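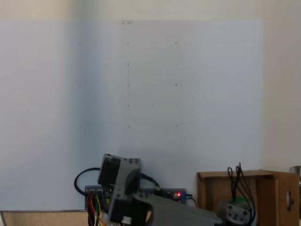

Les prairies inondables de Nivirham doivent beaucoup à des gestes que peu de gens songeraient à appeler un savoir : lever une vanne, curer une rigole au bon moment, laisser une bande non fauchée le long du fossé. Nous avons voulu comprendre comment ces gestes se transmettent encore, et ce qu'ils deviennent lorsque ceux qui les pratiquent vieillissent ou quittent la vallée. La matière dont nous disposions était inégale, et il faut le dire d'emblée au lecteur qui espérerait une série continue. Elle fait un peu penser aux petits points sombres dispersés sur le grand panneau blanc de la figure 2 : on y suit assez bien deux colonnes principales, tandis que d'autres points sont si pâles que l'œil hésite à les rattacher à quoi que ce soit. Pour certaines familles, les récits couvrent plusieurs générations ; pour d'autres, il ne reste qu'un nom de parcelle ou le souvenir d'une dispute à propos d'un fossé.

Les entretiens, au nombre de 17, ont été menés chez les personnes elles-mêmes ou, lorsque le temps s'y prêtait, au bord des canaux. Nous avions préparé un guide assez strict, organisé selon les saisons, que nous avons progressivement assoupli. Les irrigants de Nivirham parlent volontiers de l'eau en partant d'un lieu précis, et c'est souvent en marchant d'une vanne à la suivante que revenaient les détails les plus utiles. Une même rigole pouvait porter deux noms selon la rive d'où l'on venait — nous avons conservé les deux, au prix d'un index un peu encombré. Les enregistrements ont ensuite été transcrits intégralement, avec les hésitations, les reprises et les mots du parler local, puis relus avec les personnes qui le souhaitaient. Cette relecture nous a pris un temps considérable, et nous ne le regrettons pas : plusieurs passages que nous avions rangés du côté de l'anecdote contenaient en réalité des indications très fines sur la portance du sol ou sur la date à laquelle on cessait de faire entrer l'eau.

4.2 L'eau comme bien tenu en commun

Le périmètre étudié s'étend sur à peu près 3 000 hectares, dont une partie seulement est encore irriguée par gravité. Le reste a été drainé, replanté en peupliers ou simplement abandonné aux saules, qui s'installent vite dès que les rigoles ne sont plus entretenues. Il serait tentant d'y voir l'histoire ordinaire d'un recul. Les habitants racontent pourtant quelque chose de plus nuancé, et nous avons essayé de rester fidèles à cette nuance. Plusieurs d'entre eux distinguent l'eau « qui nourrit », chargée de limon à la fin de l'hiver, de l'eau « qui réveille », plus claire, que l'on fait passer brièvement avant la pousse. La première appelle de la patience et une surveillance collective, la seconde peut se régler entre deux voisins. Là où la première a disparu, la seconde subsiste parfois, portée par une entente tacite que rien n'a jamais mise par écrit.

Cette distinction n'apparaît dans aucun des règlements que nous avons pu consulter. Les textes parlent de débits, de tours d'eau et de servitudes ; ils ne disent rien de la couleur de l'eau ni de son odeur, qui servent pourtant de repères à presque tous nos interlocuteurs. Nous ne voudrions pas opposer trop vite l'écrit et l'oral. Le règlement fixe un ordre de passage que tout le monde connaît et auquel chacun se réfère en cas de désaccord. Il laisse en revanche une grande latitude quant à la manière d'ouvrir, et c'est dans cette latitude que se loge l'essentiel de ce que les anciens tiennent à transmettre. Une vanne ouverte d'un coup creuse la tête de la rigole, et l'on passera le printemps suivant à réparer.

La comparaison avec Drandedthorpe nous a été précieuse. Les conditions hydrologiques y sont voisines et les parcelles de taille semblable, mais l'association d'irrigants y a été dissoute bien plus tôt, et la gestion des ouvrages confiée à un opérateur unique. Les canaux y sont en bon état, mieux entretenus parfois qu'à Nivirham. Les propriétaires, eux, connaissent mal le chemin de l'eau en amont de leur terrain, et l'on nous a souvent renvoyés vers le bureau de l'opérateur lorsque nous demandions pourquoi telle prairie restait plus longtemps humide que sa voisine. Nous nous gardons d'en tirer un jugement sur les mérites respectifs des deux systèmes, d'autant que les prairies de Drandedthorpe conservent une belle diversité floristique. Il nous semble simplement que la connaissance du lieu s'y est concentrée, et qu'elle dépend désormais de la stabilité d'une petite équipe.

4.3 Apprendre ensemble : les rencontres du projet Drivamov

C'est dans ce contexte qu'ont été organisées, avec le projet Drivamov, neuf rencontres réunissant irrigants, botanistes et enseignants des écoles de la vallée. L'idée première était modeste : parcourir un tronçon de canal et laisser chacun dire ce qu'il y voyait. Les botanistes s'arrêtaient sur les laîches et les populages, les irrigants sur l'affaissement d'une berge ou le dépôt laissé par une crue. Les premières conversations ont été un peu raides, il faut bien l'avouer, chacun attendant que l'autre ait fini pour reprendre son propre fil. Puis des questions croisées sont venues. Un participant a voulu savoir si la date de fermeture des vannes avait un effet sur la floraison des fritillaires ; la discussion a occupé le reste de la promenade et se poursuivait encore à la rencontre suivante, en novembre, alors qu'il n'y avait plus une fleur à observer.

La notion de communauté de pratique éclaire une partie de ce que nous avons vu. Elle rend bien compte de l'engagement progressif des plus jeunes, d'abord chargés de porter les outils, puis de garder une vanne secondaire, avant d'être consultés sur l'ordre des ouvertures. Elle rend moins bien compte, à notre sens, de la place que tient la rivière elle-même dans cet apprentissage. Nos interlocuteurs lui prêtent des habitudes, parfois un caractère, et ils corrigent leurs gestes d'après ses réponses. Un groupe venu de Halás, invité à l'une des dernières rencontres, a décrit des manières de parler très proches à propos de ses propres étangs. Nous revenons sur ce rapprochement dans la section suivante, en examinant les mots employés de part et d'autre pour désigner une eau qui se retire trop tôt.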